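Counter is full, produce is on the bed. Where do you sort yours?
Small Kitchens > Storage and Shopping

16 posts in this thread

catacutan_corner
11 June 2020 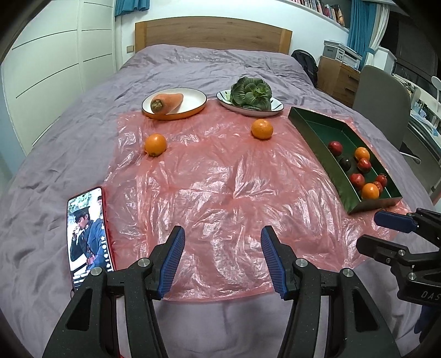 So this is my third week of doing the produce sort in the bedroom and I would like to hear from other people with no counter. My kitchen has one stretch of counter and the rice cooker and the dish rack have had it since February. The table went to my sister. What's left, if you want to lay out a shop and see what you've got, is the bed.

My method, such as it is: plastic sheet down first, then anything that gets eaten this week goes on plates, and the fruit goes in the long green tray because the tray fits on top of the fridge and a bowl doesn't. Carrot gets its own plate. Bok choy gets the nice oval dish. Oranges go wherever they stop rolling.

Questions for the group. Is there something better than a plastic sheet? And do apples and oranges really have to be kept apart or is that just a saying?

Edgardo

nerkum_nell
Two oranges in the tray and two out on the plastic. Is that a system or did you lose interest?

catacutan_corner
The two outside are for today. The two in the tray are for the future. I admit it looks the same from a distance.

tudia77
I'm going to be the unpopular one. Food doesn't go on a bed. You sleep there. My grandmother would have had you outside with the chickens.

rhea_layug
Your grandmother had a table, though?

tudia77
She had a floor and it was clean.

rhea_layug
Then a bed with a sheet of plastic on it is a step up from the floor, by about the height of a bed.

tudia77
A floor gets mopped. When did anyone last mop a duvet?

catacutan_corner
The duvet is washed. It's wrinkled because I own no iron and have no plans.

Ermelinda Valente
I did this for eight years in a rented room, so let me be some use before you two get the thread locked.

The plastic is fine but it slides, and on a soft bed everything drifts to wherever you last sat. Put a big cutting board or a baking sheet under it and half the problem goes away. When you're done, wipe the plastic, hang it over the shower rail, and don't fold it up until it's dry. I folded mine up damp once and it had opinions by the end of the week.

On the apples: yes, keep them away from the greens. Apples give off a gas that makes leafy things turn yellow sooner. With oranges it matters a lot less. I've kept both in one bowl most of my life and the oranges never complained. But that bok choy needs to go in the fridge the same day, in a bag, with a piece of paper towel in there. It can't be living on a nice dish.

catacutan_corner
The dish is for admiring. It goes in the fridge after.

Ermelinda Valente
How long is "after"?

catacutan_corner
I'm going to go put it in the fridge.

florante_c
What's the dark one in with the apples? Plum?

catacutan_corner
You tell me. It came out of the same bag as the apples and it's nearly black. My money was on plum, my neighbor says it's just a very dark apple, and neither of us wants to be the one to bite it.

florante_c
Cut it in half. One big flat stone, it's a plum. Little seeds in the middle, it's an apple. I charge nothing for this service.

nerkum_nell
Five red ones and a stranger. I've been to dinners like that.

aileen_cab
Since everybody's being so polite about it, can I ask about the carrot. One carrot? On its own plate, with the rim and everything? I have hosted actual guests with less ceremony.

catacutan_corner
It's a thick carrot. It's two dinners and a soup if you don't peel like a maniac.

aileen_cab
Fair enough. But a whole plate per vegetable means you're washing plates for things you haven't even cooked. I do the entire shop in one tray, greens at one end, roots at the other, then the tray goes straight in the fridge and I've dirtied nothing. You've already got the tray! Leave the fruit in the bag it came in.

Ermelinda Valente
Disagree, sorry. Fruit left in a tied plastic bag sweats. Let it have the tray. If there has to be a bag, leave it open.

aileen_cab
Mine's in the bag for two days tops. We eat it.

Ermelinda Valente
Then you can keep it in a shoe for all the difference it makes. Edgardo lives alone and buys apples as if he doesn't.

catacutan_corner
They were cheaper by the bag.

tudia77
Has anyone considered an ironing board? It's the right height and it folds away. I don't say this to help, I say it to get the food off the bed.

rhea_layug
He doesn't own an iron.

tudia77
You can own the board without the iron. It's allowed.

florante_c
I tried the ironing board. Padded top, so round things roll, and it's narrow, so when they roll they leave. Spent an evening getting a grapefruit out from behind the washing machine. A board across the sink works better if your sink's wide enough. I cut mine from an old shelf, put a strip of rubber mat under each end, and it hasn't moved since. You lose the sink while it's on there, so do your washing first.

catacutan_corner
My sink is the size of a hat, but a board might reach from the edge of it to the rice cooker. I'll measure.

nerkum_nell
Meanwhile your phone's lying there on the duvet playing a guy in a peaked cap. Is he supervising the sort?

catacutan_corner
It was on when I started and I never got as far as turning it off. I have no idea what he's a captain of.

rhea_layug
If you do stay with the bed, get a cheap vinyl tablecloth, the kind with the fuzzy backing. Fuzzy side down. It grips the duvet, it wipes clean, and it doesn't crackle every time you pick up an orange. Mine came from the Gradex clearance shelf and it has lemons printed on it, which you learn to live with.

tudia77
A tablecloth. On a bed. We've come all this way.

catacutan_corner
Update for those following along. The sink is too small, the board reaches the rice cooker but tips if you put anything heavy on the left. Ordered a vinyl tablecloth, plain. Bok choy is in the fridge with its paper towel. And I cut the dark one open. Flat stone. Florante wins, the neighbor isn't speaking to me, and it was a little sour.

florante_c
Put the other half in with some sugar and a splash of water, low heat, until it gives up. Good on rice cakes.

tudia77
Eat it in the kitchen.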